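Section 2: Setting Up Your Watchlist and Episode Reminders

Welcome back! If you made it through Section 1, your Vivar account is up and running, and now comes the part most people are waiting for, which is telling Vivar what shows you love so you never miss a season premiere again.

1. Open Vivar on your TV and choose My Shows from the top menu.

2. Select Add a Show and start typing the title. Three or four letters are usually plenty, though short titles can bring up a long list (try adding the lead actor's name if that happens to you).

3. Highlight the show you want and press OK. You'll be asked which season you're on. Please take a moment to get this right, as it decides which recaps and cast news you'll be shown.

4. Turn on Spoiler Guard. It hides episode titles, guest stars and trailer thumbnails for anything you haven't watched yet.

5. Under Reminders, pick how early you'd like to hear from us. The standard setting is 30 minutes before an episode airs, and you can also ask for a second nudge 2 minutes before.

Note: Your watchlist holds up to 322 shows. Finished series count toward that number until you move them to the Archive.

Note: If a drama is between seasons, its reminder will say Waiting. Leave it switched on, and Vivar will fill in the return date once the network announces one.

Caution: Removing a show also erases your place in it, and we have no way to bring that back. If you're only taking a break from a series, choose Pause instead.

6. Press Save, then go back to My Shows and check that every title has a little bell beside it.

Section guide written by Su-bin Hong. Last updated May 30, 2026.
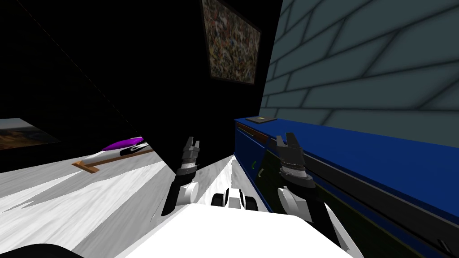
Reading time: 2 min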